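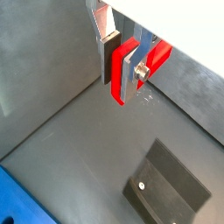

Grey enclosure, inside view

Hum from steel shelving after moving a dehumidifier

Marisa Leone
Posted in Home and Workshop, August

I run a Grunda dehumidifier in a single-skin brick outbuilding. Until last month it stood on the concrete floor and I had no complaint. I moved it to the middle shelf of a Firkow steel unit to get a better fall on the drain hose, and now there is a low, steady hum whenever the compressor runs. The hum stops when I press my palm flat on the shelf above. The unit is level and all the bolts are tight. It is fixed to the wall at two points. Is the dehumidifier faulty, or is this the shelving?

Katia Valentini
It's the shelving. A thin steel panel will resonate if its natural frequency sits near the compressor's running frequency or a multiple of it. Your hand adds damping, so the noise stops. The wall fixings make it worse by passing the vibration into the brickwork.

In order:
Put the machine back on the floor and listen. If it is quiet there, the compressor is fine.
Stick bitumen damping sheet to the underside of the shelf above, covering the middle third. The edges hardly move and don't need it.
Stand the machine on four soft rubber feet rated for its weight. Feet that are too hard do very little.
Fit rubber washers at both wall brackets, on each side of the metal.

Don't overtighten the shelf bolts. It shifts the frequency slightly and can strip the thread.

bedosov67
had same with a fridge. folded towel under it, fixed. check it isn't blocking the air intake though

Marisa Leone
Quiet on the floor, so the compressor is ruled out. Damping sheet on the shelf above has removed most of the hum. What remains is at start-up and lasts 3 seconds. Rubber feet are on order, and I will do the wall brackets when they arrive.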